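Stories > Short Fiction > The Common Services Account

The notice arrived at Zisdale on 2023-03-07 and concerned the apportionment of input tax for the previous February. Jocelyn Hawthorne read it twice and placed it in the tray marked Pending.

Zisdale had three units under one registration group. Clismont made the goods. Hermans stored them. Nullance was head office and made nothing, but received the invoices for audit, telephones, security and cleaning, and passed the credit on to the other two in proportion to their turnover. The rule was set out in a schedule. Hawthorne had written the schedule.

According to the notice, credit of 3803 had been distributed against invoices supporting 3039. The difference was to be explained or repaid.

"It will be a rounding matter," said Ubaldo Cocco, who had the desk opposite.

"It is too large for rounding."

"Several roundings, then."

She drew the invoices for the period and ticked each against the register. The audit fee agreed. The telephones agreed. One entry, for 163, had been posted to Hermans under a reference that belonged to Clismont. She corrected it in pencil. It altered the split between the units and left the total as it was.

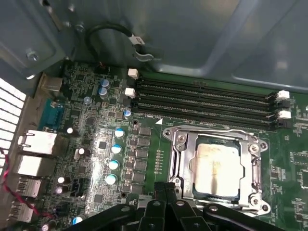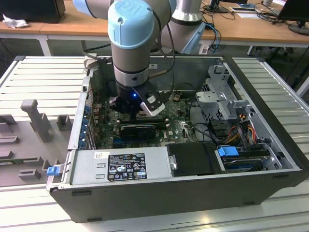

The remaining difference lay in a single line headed Equipment, Maintenance Of. Hawthorne took the invoice to the window to read the small type. The supplier had charged for work on desktop computers and had given one description for all of it, although the schedule treated a service and a supply of goods differently. A computer case laid open on a bench, with the green motherboard showing and the processor in its socket, might be the subject of either. If the supplier had only attended to the machine, the charge was a service and could be distributed. If parts had been sold with it, their tax stayed with the unit that had bought them.

She telephoned Aino Partanen at Clismont.

"Were parts supplied?"

"Memory," said Partanen. "It is on the delivery note."

"I have no delivery note."

"No. It was addressed to us."

The note came across that afternoon, signed by Laurier Robichaud and countersigned, for no reason Hawthorne could find in the procedures, by Lise Chisholm of Hermans. It listed the parts and the tax on them. Hawthorne subtracted the figure and the account agreed.

She drafted the reply in 2 paragraphs. The first admitted the error. The second proposed the reversal and stated the interest. Cocco read it and asked whether she meant to mention who had written the schedule.

"They have not asked," said Hawthorne.

She initialled the copy, moved the notice from Pending to Closed, and began on the telephones for March.

Contact the editor | Copyright remains with the author | Back to top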